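Priter audio walk: getting started
Section 2. Old harbour route, Stirkent

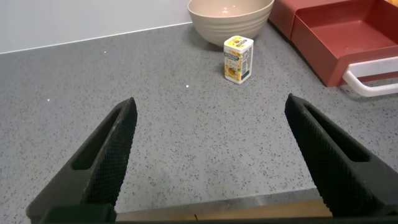 Nerys Lloyd: start at the Berton end, the hill's much kinder that way round.

1. Download the walk before you leave. 294 MB, so use wifi.
2. Open it, tap Route, pick Stirkent.
3. Stand by the ferry steps. Wait for the chime, then press Play.
4. Keep left at Yorath Lane. Next stop is 300 metres on, after the fish market.

Note: lost the voice? Tap Resume, not Restart. Restart wipes your stops and you have to do teh lot again.

Caution: steps on the sea wall get slippy after rain. One earphone out when your crossing the tram line.

Lockers shut at 6pm.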